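Call for Participants: Teleoperation Study on Two-Arm Tabletop Manipulation

The Fledden group at Nunura is recruiting adult participants for a study of how demonstration style affects policies trained by imitation. Sessions are held at our Putotville site.

Background. Our first collection produced 3000 demonstrations of short pick-and-place tasks, all recorded by trained staff. Policies trained on a subset of 1000, selected for low variation in approach angle, matched the full set on known object layouts and fell behind it on new ones. We want to find out if demonstrations from people with no robotics experience narrow that gap. The method is described in an internal report by Sowmya Rao, which participants may request after their final session.

What you will do. You will control two arms with a pair of handheld leaders and complete tasks such as moving toy vegetables, passing a part from one gripper to the other, and clearing a work area. Wrist camera video and joint positions are recorded throughout. Your face and voice are not recorded.

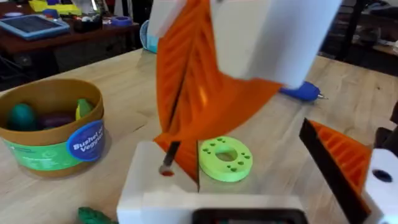 Each participant attends 5 sessions of one hour. The first covers training and calibration. The remaining sessions consist of timed blocks with a rest period after each. Task order is randomized, and failed attempts are kept in the data set with a failure label. You may stop a block at any time without giving a reason, and doing so does not affect payment.

Eligibility. You must be 21 or older, have normal or corrected vision, and be able to use both hands for repeated light movements. People who have operated a robot arm for work or coursework are not eligible for this round. Left-handed applicants are encouraged to apply.

Payment is made per session by prepaid card. Parking is available behind the Poon building.

To apply, send your name, age, dominant hand, and available hours to Szu-yu Tang, study coordinator, at the Fledden front office. Applications close 27 September 2019. Selected applicants will receive a consent form and must return it signed before the first session is scheduled.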